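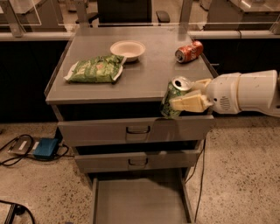
Section 4. Break Room Clearing: Setup and Daily Use

This section covers the Sasden arm on the second-floor break area at the Sasoston site. Read it before the first shift you share with the arm. If you have already shared a shift with it, read it anyway, and pay attention to step 5.

4.1 What changes for you

The arm clears lunch leftovers from the cabinet top: cans, snack bags, paper plates, bowls. It does not clear desks, windowsills or the top of the microwave, and leaving a can there in the hope of promotion to the cabinet will not work. Evening cleaning staff keep their hours. The 600 minutes a month that used to go to other people's lunches now go to the floors and the stairwell, which had been waiting some years for attention.

4.2 Before you start the arm

1. Check that the emergency stop on the wall is released. Twist it clockwise until it pops out.

2. Open the bottom drawer all the way. Make sure it is empty. The arm does not know your gym shoes from garbage and has never claimed to.

3. Put leftovers on the cabinet top only. Cans may stand or lie on their sides. Crushed cans are fine.

4. Empty all cups and bowls in the sink first. The arm lifts a bowl at whatever angle suits the arm.

5. Step behind the partition and close the gate. Closing it most of the way is called leaving it open.

6. On the Lellov panel, enter 2,107 and press CLEAR. The arm moves to its rest position and then begins.

NOTE: The code is the same for everyone. Please stop writing it on the gate.

4.3 While it runs

7. Let it finish. A pause over a snack bag is normal; thin, crinkly packaging takes it longer than a can does. Knocking on the panel does not speed it up.

8. If it drops something, wait. It will try again 2 times and then stop with an amber light. Press HOLD, wait for the arm to stop moving, open the gate, pick up the item yourself and go back to step 5.

CAUTION: Never reach over the partition to help. The arm is slower than you are, but it doesn't flinch.

CAUTION: Keep feet and mop buckets away from the cables on the floor. Report a loose cable to Siobhán Horgan before moving it, however tidy-minded you feel.

4.4 After the run

9. Press HOLD, open the gate and take washable dishes to the sink. The arm does not wash up. This was raised at the December meeting and the answer is still no.

10. Empty the bottom drawer into the recycling and trash bins, sorting as you go. Two people are on the rota each day — names are on the sheet by the door, under the sheet complaining about the sheet.

11. Push all drawers shut. Wipe the cabinet top with a damp cloth and leave it bare for the next run.

4.5 Who to ask

Stopped arm, amber light, odd noises: Siobhán Horgan, facilities.

Red light: press the emergency stop, keep the gate closed and call the Nghiêm service line. The number is on the Lellov panel.

Questions about whose yogurt it was: outside the scope of this manual.

Section revised Dec 30, 2025. Replaces the laminated card.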